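Home | Past Letters | Workshops | Write to Us

Filed under: Machines at Work, Household Help

Can It Put the Groceries Away Yet?

Every time I write about robots in this letter, somebody writes back to ask when one of them will be able to unload a dishwasher, and I love those notes, because it is the question I would ask too! So this month I let myself wander a bit (bring coffee) and tried to give a fair answer.

The short version is that we are closer than I expected and still a good long way off. A machine with wheels and a flat floor does fine, and we have had vacuums that manage most of a hallway for years now. Hands are another matter. Think about the last thing you took out of a carton. You held the carton still with one hand, worked the flap with the other, changed your grip when it slipped, and all the while you were probably talking to somebody about supper. That is an awful lot going on, and a robot has to be given every bit of it.

Britta Fröhlich, who used to run the packing floor at Lindia and now spends her days testing two-armed machines, told me she keeps a list of small jobs she would happily hand over. It has 74 lines on it. Folding a towel is there, and so is putting a lid back on a jar, and peeling a label (she laughed at that one). She has crossed out fewer than she hoped when she started in March, but she says boxes and other stiff little things are coming along nicely, and that a year ago she wouldn't have bothered to write them down.

What I took away from our talk is that a shop floor will get its help before my kitchen does. On a packing bench the same item turns up 200 times before lunch. In my kitchen nothing is ever where I left it, and half of it is sticky.
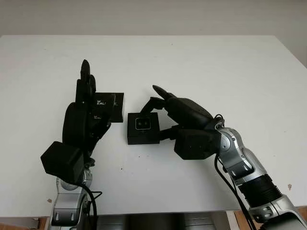
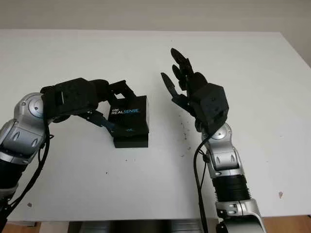 Two hands and a white tabletop: a small black cube and a flat black card in the first picture, an Intel RealSense box in the second.

Comments

Marguerite in the valley: I'd settle for one that matches socks. Take your time with the dishwasher.

D. Okell: We pack small parts at work and the odd-shaped ones still go to people. Boxes I can believe.

Pilar: Please print the rest of Britta's list!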